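Re: [hometextiles] Thread count, was: Bresness sale

Aoi Nishimura wrote:
> I ended up ordering the Bresness set, the 600 count one. The page
> says the higher the count, the softer and longer lasting the sheet,
> and the reviews are nearly all five stars. My old ones pilled after
> one winter so I figured it was time to pay more. Has anyone else
> tried them? I'm also tempted by the Grindetti wash for keeping the
> color in.

Aoi, I hope you like them, but I wouldn't put much faith in that number. You can only fit so many threads into an inch of cotton. Past a certain point the mill gets there by twisting two or three thin yarns together and counting each one. The cloth isn't any finer. It's often heavier, and it sleeps hot.

I'd want to know the fiber length and the weave before I paid extra for anything. Does the page say percale or sateen? When I looked in November it said "luxury weave," and that could mean whatever they want it to mean. I wrote and asked. They sent me a coupon.
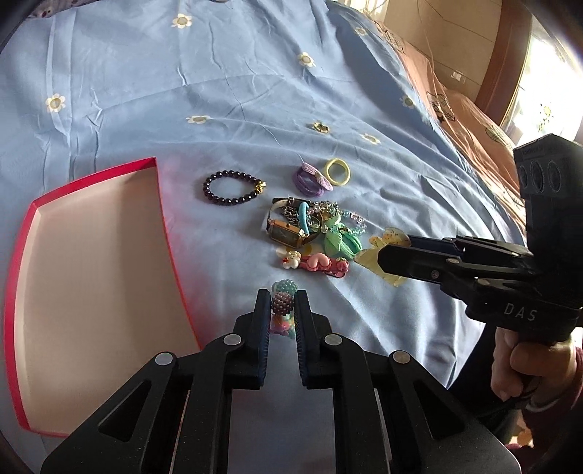 As for the reviews, five stars from a person who has slept on a sheet for one night tells me it arrived. Show me the ones written after 10 months of washing. I went through the Hamada listing that way last year and the later reviews were a good bit gloomier than the early ones, mostly pilling and elastic that gave up.

Pilling is usually short fibers working loose, and polyester in the blend makes it worse because the pills hang on. If your old set was a blend, that may be all that was wrong with it. Check the tag before you blame the price.

I'm no fonder of the special wash. I used a bottle of the Grindetti on one pillowcase and plain detergent on its mate, cold water both times, line dried, for a whole summer. I couldn't tell them apart, and neither could my sister. Maybe it does more for dark colors. I don't own any dark sheets, so somebody else will have to test that.

Did you keep the packaging? Tokuta used to take back washed sheets inside the trial period and I'd be curious whether Bresness does.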